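Heat Loss Through Pot Lids During Simmering
Aaliyah Perron
Thermal Systems, project report, March 2, 2026

1. Background
Simmering needs little power once the water is at temperature. Most of the energy supplied after that point leaves through evaporation and through the walls and top of the vessel. The aim of this project was to compare an open pot with a covered one under the same conditions.

2. Method
A steel pot was filled with 2000 g of tap water and heated on an electric plate connected to a Plandari power meter. Each run lasted 20 minutes, counted from the moment the water reached 81 °C. The plate was adjusted by hand to hold that value. Room temperature was logged but not controlled – the lab heating was switched off overnight in December, and the first morning runs were discarded.

3. Results
The open pot used more energy in every run. Covering it cut the energy needed by 70 percent. Mass loss followed the same pattern. The spread between covered runs was larger than expected, and part of it comes from the manual control of the plate.

4. Notes on materials
Glass conducts heat poorly compared with steel, but the wall is thin and the difference matters less than the seal at the rim. Condensation on the inner surface returns water to the pot and was not measured separately.

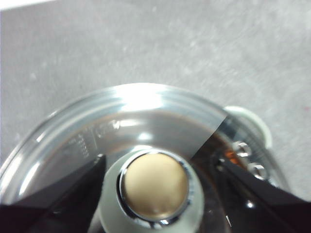
Figure 1. Clear glass, domed form with a ribbed rim, from above.

5. Further work
The runs should be repeated with a thermostat – the Grurkari unit in the lab would be suitable – and with a second lid of a different fit.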